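3.2 The table and the sorting surface
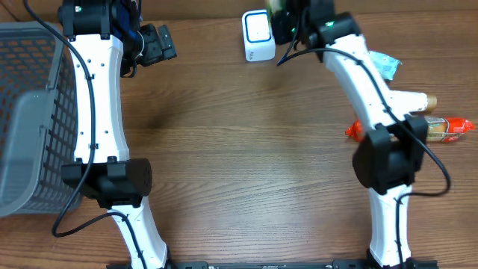
Sirkka Oksanen, Savvas Manolakis and Marina Panagiotou
Predover Working Papers on Household Surfaces, draft section, May 1, 2018

Figure 4. Tabletop with the grain running left to right; grey plastic basket at the left edge.

All sorting was done on one wooden table (Fig. 4). Warm brown finish, darker streaks between lighter bands. We had planned on a white top but the pilot group at Birano disliked it, said it felt like a clinic, so wood it was. The grain matters a bit for what follows. People line things up with it, even when told to put items down anywhere. Of the 694 placements coded, 301 were laid with the long side along the grain. Square items were left out of that count, see 3.4.

The basket stays on the left. Grey plastic, sides a grid of small rectangular openings. We tried it on the right for one morning in September and got complaints, mostly about reaching over, and went back. Left handers (4 of 41) were offered the choice and kept it where it was. No idea why, we did'nt follow this up.

Shadow is a nuisance. A faint one falls across the middle of the table and dark socks placed there were miscoded more than once. Manolakis recoded the lot, Panagiotou checked a part of it. Disagreements settled by talking, no statistic given for these.

Finish: wiped down between sessions, dry cloth only. An earlier table from Tsoukalas had a glossier top and small things slid on it, buttons espescially, so those sessions are not used below. Table height same throughout. Chairs were not allowed, participants stood.

Item sets are in 3.3, with the washing list.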